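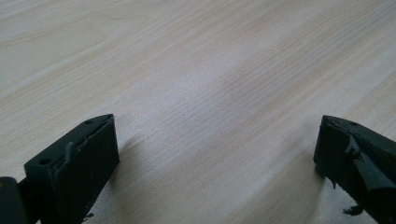
Unidad 4. Brillo, textura y deslumbramiento en superficies de trabajo

La elección de los acabados interiores condiciona el rendimiento visual de un puesto tanto como la luminaria que lo sirve. En esta unidad se estudia la reflexión de la luz en planos horizontales, con atención a las maderas claras empleadas en aulas, bibliotecas y oficinas. Una superficie satinada combina reflexión difusa y reflexión especular, de modo que su aspecto varía según la posición del observador. En el tablero rubio que encabeza estas notas, la veta fina y diagonal se distingue bien en la zona más cercana, junto al borde inferior, y casi se pierde hacia el centro y la derecha, donde el reflejo aclara el tono. Ese debilitamiento del contraste recibe el nombre de reflexión de velo.

4.1 Conceptos previos

Se entiende por reflectancia la fracción del flujo incidente que una superficie devuelve al espacio. Es una magnitud adimensional y no debe confundirse con el brillo especular, que describe la concentración de la luz reflejada en torno a una dirección. Dos tableros de igual reflectancia pueden ofrecer condiciones de lectura muy distintas si uno es mate y el otro barnizado.

La luminancia de una superficie perfectamente difusora se calcula mediante la expresión L = ρE/π, donde ρ es la reflectancia, E la iluminancia en lux y L la luminancia en cd/m². La fórmula no es aplicable a la componente especular.

4.2 Caso de estudio: sala de lectura de Zesgate

La sala dispone de 172 plazas y recibe luz natural por la fachada norte. Se midió una iluminancia de 727 lux en el plano de la mesa contigua a la ventana y de 105 lux en la fila interior, con el alumbrado artificial apagado. Los acabados comparados, denominados Pirance (satinado) y Sengar (mate), presentan la misma reflectancia nominal. En el primero, los lectores situados frente a la ventana señalaron molestias al consultar papel estucado; en el segundo, las observaciones se limitaron a la falta de luz en la fila interior.

El alumnado deberá tener presente que girar la mesa noventa grados modifica la geometría del reflejo sin alterar la iluminancia media.

4.3 Trabajo práctico

Cada grupo entregará una memoria con los siguientes apartados:

Planta acotada del local, con indicación de huecos y luminarias.
Cálculo de la luminancia difusa en ambas filas, para ρ = 0,5.
Propuesta razonada de acabado y orientación de las mesas.

La entrega se efectuará en la secretaría del Instituto Sustis antes del 23 de marzo de 2020. No se admitirán memorias sin las unidades correspondientes en cada resultado.

Lectura obligatoria para la próxima sesión: capítulo 5 del cuaderno de la asignatura, apartados relativos al índice de deslumbramiento.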